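Simulated demos: success rate drops when I randomise the kitchen. Normal?

Posted by odar_k, 8th August

I'm training a pick and place policy for a single arm, all in simulation. I generated 1,000 demos from 15 hand-recorded ones by cutting each into segments and replaying them relative to the object pose. After filtering out the failed replays I have 922 left. With one fixed kitchen the policy works nearly every time. As soon as I swap counter textures and move the bowls about, it falls to 60 per cent. Same network, same number of training steps. Is my filter too loose, or is this what other people get?

Crescencio Rosales

A drop is normal, but I wouldn't blame the filter first. Check how the failures are spread. When I did this in May, most of mine came from a few layouts where the wrist hid the target during the last part of the reach. The policy had learned to rely on the outside camera and had nothing to go on once the bowl went out of view.

Two things to try. Plot success against how much of the target is visible at the moment the fingers start to close. Then train again with a wrist camera added and leave everything else alone. If the gap shrinks, you have your answer. Also keep your test layouts separate from the ones used to make the demos. It is easy to mix them when the same script makes both.

My layouts looked like this from the outside camera:

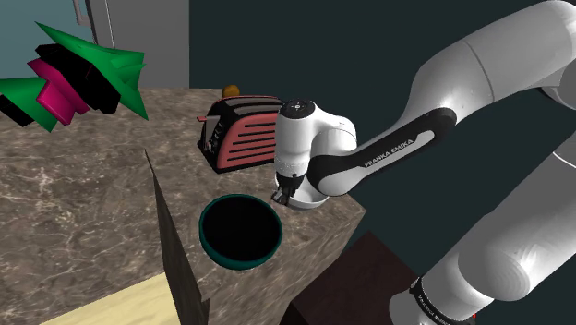

Simulated arm over the counter, with the wrist and forearm joint hiding much of the white bowl.

Meléndez_lab

Just make more demos. Worked for us.

barkach

More demos from the same 15 recordings won't add much if they all approach from the same side. Record a few new ones with the bowl further back on the counter and a different approach angle, then generate from those as well. And run more than one training seed before you compare numbers. Mine moved quite a bit between seeds.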